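4. Sorting out the metal bin

Right, this is my favourite bit of the whole Dollham set-up (I know, I know, it's a bin). Oluf Þrastardóttir talked me into the two-compartment sort and I've never gone back.

4.1 Tip everything out first. Yes, everything! Have a feel in the corners too, small blocks love a corner.

4.2 Wipe the floor and both sides of the dividing wall with a damp cloth. Scratches and scuffs won't shift and you needn't try. I spent 10 minutes scrubbing mine once and all I got was a sore wrist.

4.3 Put the chunky toys and blocks in the wider front compartment, one layer only. Bottles go in on their sides.

Note: I stop at 5 or so things in the front. Any more and you're rummaging again.

4.4 Keep the narrow back compartment for flat bits, or just leave it be for now.

Caution: sheet metal edges can be sharp, so run a gloved hand along yours before little ones go near it. And check that squeeze bottles are empty, caps on tight!
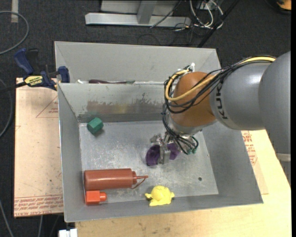
Fig. 4. Front compartment with the squeeze bottle on its side, blocks and the yellow toy figure.

4.5 Happy with it? Go on to the lid in section 5.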